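README for the open day sim episodes

Project: Levura (tabletop picking, simulated)
Recorded at: the Proltton open day, Mac Carthaigh building, ground floor
Last edited: Jul 12, 2020

What you've got here

Hi! If you came to the open day and drove the simulated gripper, your attempts are probably in this folder. If you didn't come, you get to use the results without standing in line, so lucky you. I ran the sim table all day (the real arm was next door and got most of the crowd, which I'm only a little bitter about) and I'm the one who sorted the files afterward, so the mistakes in the sorting are mine.

There are 2,552 episodes in total. Of those, 287 were driven by visitors with the hand controller, and the rest came from our scripted policy, which we left running on the second screen so people had something to watch between turns. Visitor episodes are in the folder called guests, scripted ones are in the folder called auto. Please keep them apart when you train – guests wander all over the place before they commit to a grasp, and that's half the fun of them.

How the demo ran

Each visitor got one practice go and then a recorded one. The job was always to pick an object off the table and lift it. We had 13 object models loaded and the sim drew one at random, plus whatever it felt like adding to the table beside it. The kids went straight in at full speed. The grown-ups asked a lot of questions first and then also went straight in at full speed.

I'd set up the wrist view on the big screen and the side view on a small one, thinking people would use both. They used the wrist view and ignored the other. So for the guests folder, treat the wrist stream as the one the person was really steering by.

What's in an episode

Color frames from the wrist view, joint positions, gripper opening, the command sent at each step, and a success flag. The flag comes from the simulator and just checks height at the last step, so an object that got knocked upward at the right moment can score as a success. I found 7 of those in guests and marked them in notes.txt. I haven't been through auto for the same thing. If you do, send me the list!

Known problems

Controller lag got bad right after lunch and you can see the commands bunch up. The sim clock is fine, so go by that and skip the wall time.

Episode names in auto restart from zero after the machine was rebooted. The Torkow loader handles it, but if you wrote your own loader you'll overwrite things. Ask me how I know.

No names, voices or faces were recorded, only the controls. You can share the set inside the lab. For anything outside, check with me first, and there should be a cleaner version in September. 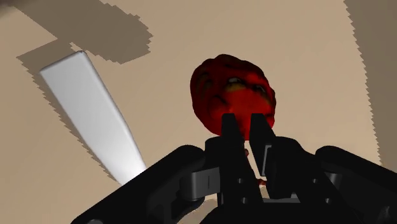

Shadows are the thing I'd most like to fix before the next open day. I left the renderer on its cheap shadow setting so the demo would keep up with the controller, and I figured visitors would be too busy steering to care. Then I sat down with the frames and the sawtooth edges were all I could look at, like the stair-steps in that shadow running down the right side, next to the lumpy red thing at the fingertips. If you're training on color, try a light blur or mix in some frames with shadows off, and let me know which one works better for you.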